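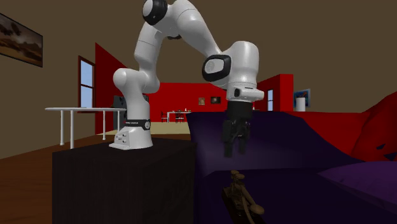
Mochila de cabina Clenum 5: mi compañera para escapadas de ciudad

7 de julio de 2024 – por la autora de Favham

Llevo ya unas cuantas escapadas con la Clenum a la espalda y por fin la tengo en la tienda, ¡qué ganas tenía! La fabrica Fivia y es la que yo misma cojo cuando me voy tres o cuatro días a patear barrios, mercados y museos sin facturar nada.

Se abre entera, como una maleta, y eso me ha salvado más de una vez en habitaciones minúsculas (quien haya dormido en pleno centro en agosto sabe de qué hablo). Dentro caben hasta 5 mudas si enrollas la ropa – yo la enrollo fatal y meto cuatro. El bolsillo de la espalda es para el pasaporte y el dinero, y en el lateral entra una botella grande.

Lo que menos me gusta: el cinturón lumbar no se quita, y en el metro se engancha con todo. Si mides menos de 161 cm, pruébate antes la talla Li, que lleva la espalda más corta y los tirantes más juntos.

Precio: 87 €, con la funda de lluvia incluida. Colores: gris, verde oliva y un mostaza precioso que se agota enseguida.

Si dudas entre las dos tallas, escríbeme con tu altura y el tipo de viaje que haces y te contesto yo misma.

Usamos cookies propias y de terceros para mejorar tu visita. Si sigues navegando, aceptas su uso.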